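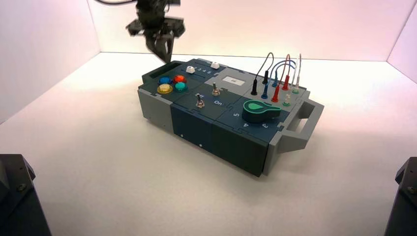

Caring for Work Surfaces at Home

Residents' Guide, Section 7
Laing Housing Services
Last revised Jul 25, 2025

This section covers the routine care of countertops, desks, craft tables and workbenches in Laing residences. It applies to surfaces supplied with the residence and may also be used as general advice for furniture owned by the resident. Questions about a particular surface should be sent to Gunhild Zoëga at the residents' office before any strong cleaner is used.

Daily cleaning

Clear loose crumbs, dust and clippings with a soft brush or dry cloth before wiping. Grit dragged under a damp cloth is the most common source of fine scratches on pale surfaces.

Wipe with warm water and a small amount of dish soap. Rinse the cloth, wipe again, and dry the surface with a clean towel. On white tops, leftover soap dries to a dull film that attracts dirt and is often mistaken for wear.

Do not use steel wool, scouring powder or the rough side of a kitchen sponge. Melamine foam pads are mildly abrasive and will leave a shiny patch on a matte finish. Test them first on an underside or a back corner.

Stains

Coffee and tea: Mix baking soda and water to a soft paste. Spread it over the mark, leave it for seven minutes, and lift it off with a damp cloth. Repeat once if needed.

Ballpoint ink: Dampen a cotton swab with rubbing alcohol and roll it over the line. Change the swab as soon as it picks up color. Keep alcohol away from varnished or waxed wood and from open flames.

Sticker residue: Apply a few drops of cooking oil, wait, and scrape gently with an old plastic card. Wash off the oil with dish soap.

Candle wax: Allow the wax to harden fully. Place a bag of ice on it if the room is warm. Lift the wax with a plastic card, never a knife.

Glue: White craft glue softens under a warm, wet cloth. Hardened super glue should be reported to the office, as acetone damages many finishes.

Bleach must not be mixed with vinegar, ammonia or any other cleaner.

Heat and water

Use a trivet under every pot, including pots that have been off the burner for some time. Slow cookers and toaster ovens should stand on a heat-resistant board.

Standing water is a particular concern at seams and around sinks. Once the edge of a particleboard top has swelled it cannot be pressed flat again. Residents should check the sealant around the sink every November and report any gap wider than 2 millimeters.

Oiled wood

Some kitchens in the Gundeten building have oiled wood tops. These require food-safe mineral oil twice a year. Apply a thin coat with a lint-free cloth, working along the grain, leave it overnight, and buff off the excess in the morning. Cloths used with linseed or other drying oils can catch fire on their own and must be laid flat outdoors to dry before disposal.

Shared workroom

Tables in the workroom, Room 207, are to be left clear and wiped down after each session. Cutting mats are kept on the lower shelf and must be used for all knife work. Paint and varnish may be used only over a drop cloth. Clamps should be padded with scrap wood or felt.

The workroom may be reserved through Preben Stougaard. A cleaning charge of $40 applies where a table is left with paint, glue or oil on it.

Reporting damage

Chips, burns and lifted edges should be reported within seven days. Please state the room, the type of surface if known, and the product last used on it. Residents should not attempt to fill or sand a supplied surface. Repairs are arranged by Pieter Le Roux, who will confirm a visit in writing.

Related sections: Section 2, Kitchen Appliances; Section 8, Floors and Rugs.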